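**Ticket 185 – Tape on gripper fingers, is it allowed under our bench rules?**
Site: Drendham, small parts bench
Status: open, waiting on wording

Hello all, and thank you for being so patient with this one. The Drendham bench wrote in to ask whether wrapped fingers count as a modification under the Kelto handling rules. I've read the rules through twice over a good cup of coffee, and I can see why they asked – section 7 talks about "fitted pads" and never once mentions tape.

My own feeling is that tape is fine as long as we treat it like any other wear part. It needs to be logged, and it needs to lie flat where it meets the work. Creases and lifted edges change how the finger touches things, and they make two runs hard to compare.

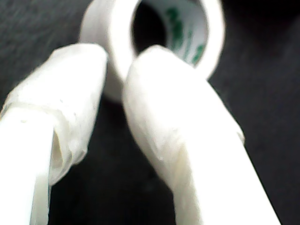

Does a fresh wrap mean the grip check has to be done again?

Every fresh wrap calls for a new grip check before the arm goes back to normal speed, even if the same kind of tape was used.

I also asked the Pletby bench how they handle it, and they were lovely about it. They rewrap every 400 cycles and write the count on the bench card. Their old card said 4000, which was a typing slip that got copied along for ages, so please look at yours if it came from them!

What I'd suggest for now:

- Log the wrap on the bench card, with the time of day.
- Press down or trim any loose edge before starting.
- Stop and rewrap if a flap opens up during a run.

I've sent a draft line for section 7 to the Jakubowski office, who look after the rule book, and I'll leave this ticket open until they answer. If your bench does it differently, please add a note underneath – I'd be glad to read it.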